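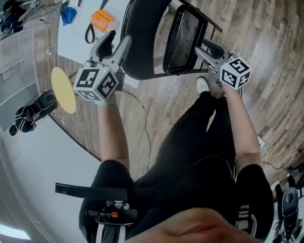

One early reader of the Kiria notes wrote back to ask why a catalog of necklaces needs a README at all, when anyone can look at a necklace and see whether they like it. It was a fair question and we have kept it at the top, as it shaped a good deal of what follows. The short reply is that liking a necklace is easy and finding it again is hard, and Kiria is meant for the finding.

KIRIA: A CATALOG OF STUDIO JEWELRY LISTINGS

Version 4

What is in it

Kiria holds 310 written records of handmade jewelry, nearly all of it necklaces and brooches, with a handful of earrings that we couldn't bear to leave out. Each record gives the name of the piece, the studio, the materials as the maker lists them, the length or width, the kind of clasp, and a short passage of the maker's own wording. The records come from three studios that were kind enough to open their old stock books to us: Tostcombe, Treso and Kollár.

Tostcombe works mostly in cast resin and cord. Treso is the silver and enamel studio, and its stock books are the tidiest by a mile (every clasp has its own code, bless them). Kollár makes larger pieces in horn, brass and painted wood, and tends to describe them in long, happy sentences that we have left just as they were written.

How the records are laid out

There is one plain text file per studio, with one record to a line and the fields split by tabs. The fields always come in the same order:

piece_id
studio
title
materials
length_cm
clasp
maker_text
checked

The last field says yes or no. A yes means that one of us has held the record up against the stock book page and found no slips. In this version all of Treso is checked, most of Tostcombe is, and Kollár is still coming along, one Saturday at a time.
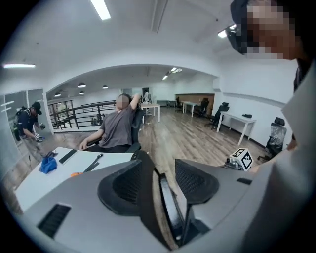 A word about materials

This is the part we have fussed over most. Makers don't all use the same words for the same stuff, and the same maker will change words over the years. Tostcombe wrote "plastic" in its early books, then "resin," then "poured resin," and as far as the studio can recall it was the same resin all along. We keep the maker's word in the materials field and never swap it for our own. If you want to group things, please use the small lookup file, materials_map.txt, which sorts the lot into 8 broad families: metal, resin, enamel, glass, stone, wood, horn and fiber.

Brass with a gold wash goes under metal, in case you were wondering. So does steel cable, though we went back and forth on that one for longer than we'd like to admit, and you may well disagree. The map is a plain file and you're very welcome to change your own copy.

Lengths

Lengths are in centimeters and are measured with the clasp closed, end to end around the whole piece. Some 50 of the older Kollár records were written down with the clasp open, and those carry a small "o" after the number. Please don't strip the letter out when you load the file! It will look like a typing slip and it isn't one. 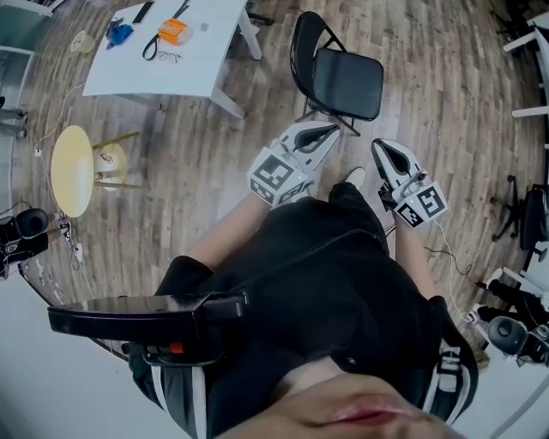 Brooches have no clasp length, of course, so for those the same field holds the widest measure across the front, pin left out. Earrings are measured from the bottom of the hook to the lowest point of the drop, and the figure is for a single earring.

What Kiria is not good for

There are no prices. The studios asked us to leave them out, and old prices tend to cause hurt feelings anyway. There are no stock levels either, and a title in the catalog doesn't mean that the piece can still be bought. Please ask the studio directly.

Using it

You may copy, sort, search and print the records for study, teaching or plain enjoyment. The maker_text field belongs to the studios, so if you quote from it, name the studio next to the quote. Shops wanting to reuse whole listings should write to the studio first.

Changes in this version

Added the Kollár brooches from the December stock book. Fixed a run of Treso clasp codes that had slid down by one line. Spelled Kollár with its accent everywhere, including the file name, which may trip up older scripts.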